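The Zurkell

My sister bought the Zurkell in September, after a test drive that went twice round the car park of a garden centre. It was a plug-in hybrid, the salesman said, which meant it ran on electricity until it didn't. She liked the colour.

By the following summer she had driven it 2,692 miles, nearly all of them on petrol. I know this because she asked me to come to Ikerdale with her and I had nothing to look at but the dashboard. There was a little green leaf on it that was supposed to grow when you drove well. Ours was a stalk.

"You have to plug it in," I said.

"I know you have to plug it in. It's a plug-in."

"Do you plug it in?"

She turned the radio up.

Our aunt lives in Ikerdale, at the top of a hill that the brochure must have had in mind when it said "up to" 27 miles of electric range. She has views on cars. Her views are that my late uncle's Rajput saloon never gave any trouble, apart from the gearbox, and the floor. She came out in her slippers and walked round the Zurkell the way a vet walks round a cow.

"Where does the petrol go?"

"On the left," said my sister.

"And where does the electric go?"

My sister looked at the car for rather a long time. I pointed to a flap on the front wing. It took the two of us and a butter knife to get it open.

We had to have something to eat before anything else could be decided. My aunt doesn't cook for visitors any more. She puts the checked cloth on and lets you help yourself.
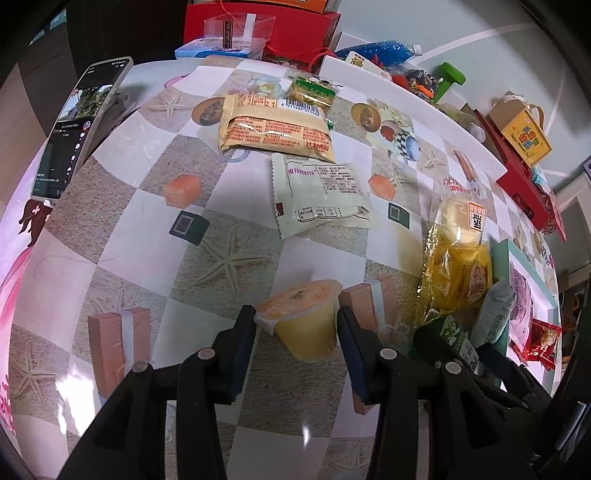
Lunch in Ikerdale, first course.

The cable was in the boot, still in its bag, with a booklet in eleven languages. My aunt read us the English part. It said the vehicle must not be charged through an extension lead. My aunt said that was what they always said, and went to fetch one.

It came from the shed and it had last been used for the hedge trimmer. We ran it through the kitchen window, over the draining board and behind the fridge, which had to be unplugged to make room. My sister pushed the other end into the car. A blue light came on. We all stood back.

"How long does it take?" my aunt asked.

"Six hours," I said, from the booklet.

"Your uncle could fill the Rajput in four minutes."

"He also pushed it home from the garage," said my sister.

There was a coolness after that, and more snacks.

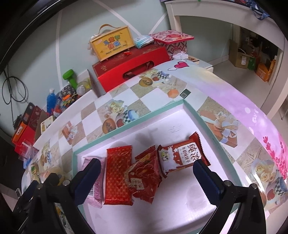

The tray, which my aunt refers to as "a bit of a spread".

At 15 per cent the blue light went out, and so did everything else in the house. My aunt found the fuse box by feel. She said she had been meaning to have it looked at, and that the man from Fimurus Electrical had quoted her 3,000 pounds to rewire the place, so she had given him a cup of tea and sent him away. The butter was already going soft.

We left at teatime. I made my sister put it in electric mode at the gate, so that she would at least know what she had paid for. The Zurkell slid down the hill without a sound. In the mirror our aunt was waving the extension lead. The leaf put out a second leaf, then a third, and my sister, who had never seen it do that, slowed right down to watch and was overtaken by a tractor.

"It's rather nice, isn't it?" she said.

At the bottom of the hill the engine came on.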